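Progress report to Kuvameo, Noltthorpe household care project, 9/26/21

Your grant covers the wiping down of 75 small display items, and we have now met most of them. Framed prints go first, on the white table, with a purple cloth.
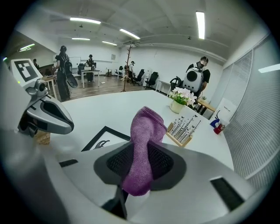

Dusting is slower than budgeted - artificial flowers have more petals than the proposal allowed for. We have spent 300 dollars so far, chiefly on cloths, and 6 items remain on the list. Gillespie Niven wants the antler print done again, on grounds of taste.

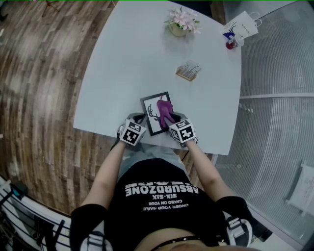

Will the remaining items be finished by June?
Four are glass and quick. The two vases may need 10 more days, and Aria has asked to do them herself.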